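Why Does a Washing Machine Have Holes Inside?

Hi, it's Yamila again! Last time I told you how soap grabs on to grease. A reader called Kyu-ri wrote in with a really good question: "Why is the inside of our washer full of tiny holes? Doesn't the water fall out?"

I love this one, because yes, it does fall out! 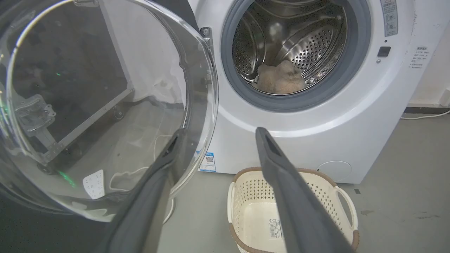
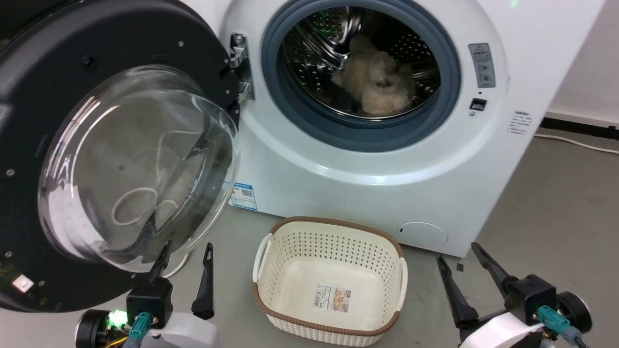 Door open, drum at the back, something fluffy inside.

The shiny metal part is called the drum, and it sits inside a second, bigger tub that you can't see. The bigger tub has no little holes all over it, so it holds the water. When the machine fills up, water comes through the holes into the drum and soaks your socks. When it's time to drain, the water goes back out the same way and a pump pushes it down the pipe.

Now for the bumps. Put your hand on the inside of a drum (ask a grown-up first, and only when the machine is off) and you'll feel ribs sticking up. As the drum turns, the ribs carry the clothes up one side, and then, flop! Down they fall into the water. Lift, flop, lift, flop. All that flopping is what knocks the dirt loose.

Then there's the soft rubber ring around the opening. It's called a gasket. The door presses against it and squashes it a bit, and that keeps the water from running out all over your floor. Lost socks love to hide in the folds of it. I have found two in mine, and neither of them matched.

And the glass in the door bulges inward when you shut it, like a bowl. It helps push the clothes back into the drum so they don't get stuck up against the rubber.

Try it yourself! You need a salad spinner and a wet washcloth. Put the washcloth in, close the lid and spin it while you count to 13. Look in the bottom of the bowl. See the water? The washcloth wanted to fly outward but the basket stopped it. The water could get through the gaps, so off it went. Your washer does the same thing at the end, only much faster.

One safety rule: never climb inside a washing machine, and don't let your little brother or your cat do it either. Keep the door shut when you're done looking.

Next time I'm answering Taras, who wants to know where dryer lint comes from.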